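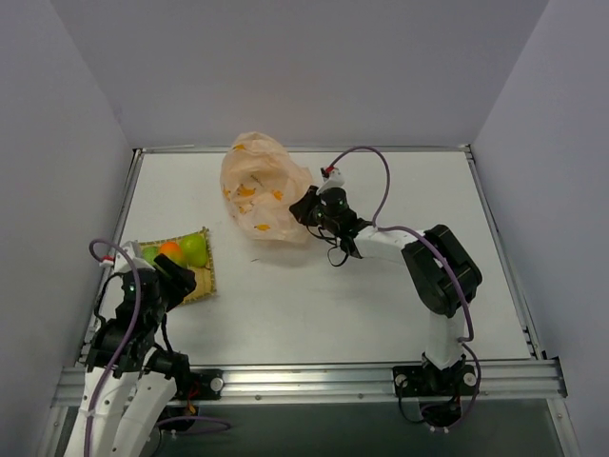
Zistby is the robotics club I started running out of a community hall a few years back, and these are the questions that land in my inbox every January when people are deciding whether to sign up. I've answered them so many times that I finally sat down with a cup of tea and typed the lot out. Most of what we do this year is the two-armed table work, which we call the Zimik project, and the fruit on the little woven mat with the crumpled plastic bag over at the back is the task the senior group is working on. Get the fruit into the bag, using both arms. It sounds like something you'd hand a toddler, and it's been eating our evenings since spring.

Who can join?

Anybody from 14 up. We have high school students, a couple of uni students, and a few parents who came to drive their kids and ended up with a soldering iron in their hand. Under 14 we'd ask you to come along with an adult for the first term, mainly so there's somebody to talk to about how it's going. If your kid is 12 and mad about this stuff, write to me anyway and we'll have a chat.

Do I need to know how to code?

No! About the only thing I'd ask is that you're OK with being confused for a while. The first four weeks are all done by hand: you learn to move the arms, you learn where the power switch is, you learn what a joint limit sounds like (it's a sort of unhappy buzz). After that we start on Python, and we start properly at the beginning, with printing your own name. If you already code, you'll be put with somebody who doesn't, and you'll both get further than you expect.

What does it cost?

It's $116 a term, which covers the hall, the parts we wear out, and biscuits. If that's a stretch, tell me or tell Sofia Lazaridis, who looks after sign-ups, and we'll sort something out quietly. There's no form for it and you won't be asked for proof of anything.

You don't need to buy a kit. Please don't buy a kit before the first night! Every year somebody turns up with a box of servos off the internet that won't talk to anything we own, and I feel terrible for them.

When do you meet?

Evenings, 6:30 to 9:00, during school term. The juniors finish at 8:00. The seniors are meant to finish at 9:00, and I start flicking the lights at ten past. Through December and early January we're shut, apart from the odd repair session, which I'll post on the noticeboard page.

What exactly is the fruit task?

The short version: there's a few pieces of fruit on a mat and a bag on the table. One arm has to hold the bag open while the other one picks up the fruit and drops it in. The run is over when all the fruit is in the bag, or when the timer hits its limit, or when something rolls off the table.

The mat stays flat, the fruit goes wherever the judge puts it, and the bag starts out scrunched up. Teams don't get to smooth it out first. That rule has caused more arguments than everything else in the handbook put together, and I'm the one who wrote it, so I suppose that's on me.

Why a plastic bag and not a box?

A box just sits there. We did boxes in our first year and the whole group had it cracked in a few weeks, and then they were bored and started racing the arms, which I put a stop to. A thin bag is a different animal. It changes shape each time you touch it, it's see-through in some spots and printed in others, and the opening is never where you left it. I think it's the best thing we've ever put on the table. Some of the seniors would tell you otherwise.

The bags we use are soft and pale with a little orange and yellow pattern on them. You're welcome to practise at home with whatever's in your kitchen drawer, just to get a feel for how the plastic behaves between two fingertips. Try it with tongs in each hand and you'll see what we're up against.

How do the arms learn to do it?

By copying us, mostly. A student drives both arms by hand while the computer records what the cameras see and what the joints do, and then we train a model on all those recordings. Each recording is an episode. We have 1289 of them on the club drive at the moment, and 496 of those are of the bag task. The rest are older jobs like stacking cups and folding a face washer.

The thing the students find hardest to believe is that boring recordings are the good ones. If you fumble, pause to laugh, and then swoop in at full speed, the model learns a bit of that too. Ifigeneia Kokkinos, our senior captain, is brilliant at this. She drives the arms as though she's icing a cake, and the other students have started asking to sit next to her and watch her hands.

How many recordings will my kid have to do?

New seniors do 50 in their first term, spread across the weeks. It's a decent bit of work but it goes quickly once you have the rhythm. Juniors do as many as they feel like. I'd much rather have ten careful ones from a junior than a huge pile done in a rush before the bus.

Why are the cables up in the air like that?

I get asked this by every engineer dad who walks through the door. The purple cables go up in a big loop over each gripper and back down the arm because the wrist needs slack to turn. In our first go at it we had everything tied down nice and neat along the arm, and we pulled a connector out on the second night. So now they loop. It looks like a bit of a mess and I've made my peace with it.

What I do care about is where the loop goes when the arm reaches. Before you start driving, move the wrist slowly through its whole range and watch the cable the entire time. If it catches on anything, stop and call someone over.

Are the arms dangerous?

They're small, but they'll pinch. Hair gets tied back, lanyards come off, and hands stay off the table while an arm is live. There's a green light at the gripper end of each arm, and I teach the juniors to look at that light before they reach in for anything. If it's on, you ask the driver first and you wait until you hear "clear" out loud. We practise saying it. They find it very funny for a night or two and then it becomes habit.

We've had a few nipped fingers over the years and nothing worse. There's a first aid kit by the kitchen door.

Why does the table have walls around it?

Light, mainly. The hall has big windows on one side, and in summer the sun comes straight across the room at the start of the session and then it's gone by the end. The plain grey panels cut a lot of that down, and they stop people walking past in bright jumpers in the background of every recording. It also means a runaway mandarin doesn't go far, usually.

If you're on pack-up, please wipe the table down with a damp cloth, no spray. It picks up smudges and little specks faster than you'd think.

Can my team change the grippers?

Yes, within limits. You can change the fingertips, you can't change the motors. The Balaskas team last year glued strips of rubber glove to theirs and it worked a treat on the bag, though they had to redo the glue every week. Anything you stick on has to come off again without leaving marks, and it has to be shown to me before it goes near the table.

What about the competition?

We take two teams to the Stisesico open day in the winter term. It's a friendly thing, a handful of clubs in a school gym, and each team gets three runs at the task with fruit laid out by somebody from another club. The best run counts. There are ribbons, and there's a sausage sizzle, and I couldn't tell you which the students care about more.

You don't have to compete. A good half of our members never do, and some of the most useful people in the room are the ones who'd rather label recordings in the corner with their headphones on.

Do you get it right every time?

Goodness, no. Picking up the fruit is in pretty good shape. The bag is where it comes undone. The arm will pinch both layers of plastic together, so it looks like it's opening the bag when it's really just lifting the whole thing up, and then the other arm comes along very proudly and drops a pear on top. I've seen it happen more times than I can count and I still hold my breath.

At the moment the seniors are splitting the job up and training the opening part by itself. I'm hopeful. Ask me again in August.

Can I come and watch before I sign up?

Please do! Turn up at 6:30 any club night, come in through the side door (the front one sticks), and say hello. You'll probably be handed the controls within ten minutes. Parents are welcome to stay, and the kettle's always on.

Do you take donations?

Fruit, yes, as long as it's firm. Small and round is best, and nothing already going soft, for reasons the February group could explain to you in detail. We also like old monitors, power boards with individual switches, and anyone who knows how to fix a door.

I've got a question that isn't here.

Send it through the contact form and either Sofia or I will get back to you, normally within a few days. If it's about fees or forms, put "sign-ups" in the subject so it goes to her. I lose those.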